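**Fallaro 200 refurbished desktop tower**
Graded, cleaned and sold by Josent
Page last fiddled with: Sat 11 May

The Fallaro 200 was built for offices, and it has the personality to match. It is a big grey box that goes under a desk and stays there until somebody kicks it. We sell a great many of them, mostly to people who came in wanting something slimmer and left having asked the price of something slimmer.

If you do your accounts, write letters, keep a family tree or look up the opening hours of the tip, it will do all of that without complaint. If you want to play the sort of game where you can see individual eyelashes, please buy something else, from us or from anyone.

## What you get

- The tower, cleaned inside and out
- A new solid state drive in place of the old spinning one
- A mains lead with a British plug
- A plain keyboard and a mouse with a wire on it
- The Josent sheet, one side of paper, large print

You don't get a monitor. We mention it here, in the next section and on the order form, and we still get the phone call.

## What you need to have already

A monitor. Nearly any flat one from the last ten years will plug in, but look at the socket on the back before ordering and tell us what shape it is. A drawing is fine. We keep the common adaptors and will put the right one in the box at no charge if you ask before it ships, and at a small charge plus a sigh if you ask after.

You'll also want speakers or headphones. There is a speaker inside the case, but it was put there to beep at people.

## Grades

We grade by looks only. Every tower goes through the same work on the inside, so a Grade C will run the same as a Grade A and costs you less.

**Grade A.** Looks well kept. May have a faint ghost where an asset sticker used to be.

**Grade B.** Has been moved about by people carrying other things. Expect scuffs on the corners and a scratch or two down the side.

**Grade C.** Has lived. There may be a dent, and the front may not match the rest. Sensible choice for a shed, a workshop or a teenager.

We used to have a Grade D. Lorraine Lowther, who runs the bench, asked us to stop selling things she was ashamed of, so those now go for parts.

## Inside the box

Towers have gone out of fashion, which is a shame, as they are about the last kind of computer you can mend with a screwdriver and an ordinary amount of swearing. The side comes off, you lay the thing down and there it all is. Memory goes in its row of slots and clicks when it's home. If it hasn't clicked, it isn't home, however hard you looked at it.
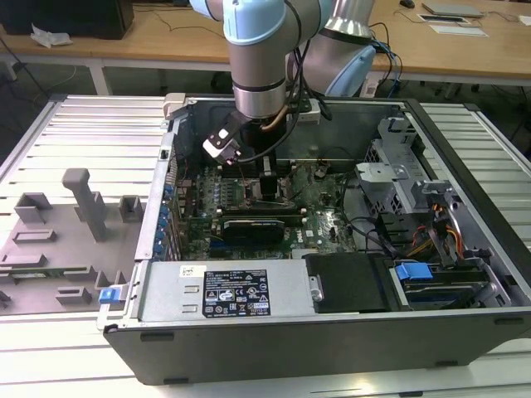
## Choosing your extras

**More memory.** Worth having if you are the kind of person with 6 browser windows open and no intention of closing any. We fit it before it leaves, or we'll post it to you with the fitting notes.

**Kettle quiet fan.** Named by its makers, presumably for a bet, because it doesn't sound like one. The standard fan is fine in an office. In a spare bedroom at night you may find it has opinions, and this one has fewer.

**Briltix dust filter.** A sheet of mesh that goes over the front intake and comes off for washing. Buy it if you have a cat. If you have two cats, buy the pack of 4.

**Wireless card.** The 200 was made to be plugged into a wall. If your router is in another room, tick this one, or prepare to run a cable along the skirting board and explain it to whoever you live with.

## Delivery and the lifting of it

It arrives in a double-walled carton that is heavier than it looks. Please keep the carton for the length of the warranty. We know where it will end up, but please try.

We can't deliver to upper floors. The courier will bring it to your front door, and from there it is between you and the stairs.

## Warranty

One year, parts and labour, with return carriage paid by us. You may open the case without upsetting us. You may not paint it, drill it or stand it in a puddle, and all three of those are in the terms for a reason.

## Questions from April

*Can I have it in white?*
No.

*Is the 200 faster than the Fallaro 700?*
No, the 700 is the faster one. It also costs more and is noisier. We'd only suggest it for video work.

*Will my old printer work?*
Possibly. Send us the model number. We'll be kind about it.

*Does it come with a monitor?*
See above, twice.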